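1/ Finished the Naciri box set last night, all six hours of it. Everyone on my feed is calling it the best audio sci-fi of the year. I have questions.

2/ First, the price. Raroteo pressed 1,000 copies and called it "strictly limited." Mine is number 762. The store page still says in stock. So how limited are we talking?

3/ The story. A salvage crew finds a dead station, the station isn't dead, you know the rest. Part one is good. Tight, creepy, great sound on the airlock stuff. Part two is people in corridors telling each other what happened in part one.

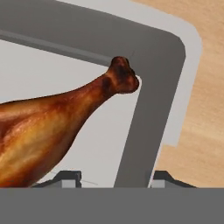

4/ And the twist in part three only works if you forget that the captain already heard the distress call. She heard it! It's the cold open! I went back and played it again to be sure.

5/ The cast is fine. The engineer is better than fine. But half the crew sound alike, and with no pictures to go on I lost track of who got left on the moon – twice.

6/ The behind-the-scenes disc runs longer than any of the episodes and is mostly people saying how much fun lunch was. I like a long interview. I'd like one where somebody gets asked why the ending was rewritten.

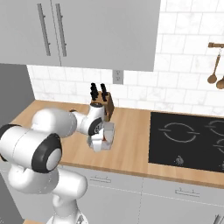 7/ About those reviews. The Flilport page shows 339 ratings, nearly all five stars, and a lot of them went up before the download was out. Maybe they all had early copies. Maybe.

8/ Now they've announced a sequel, Briltisier, for March. Same writer, "bigger stakes." Bigger stakes is what they said about part two.

9/ Will I buy it? Probably the download, after a month or so, once someone who didn't like this one has heard it.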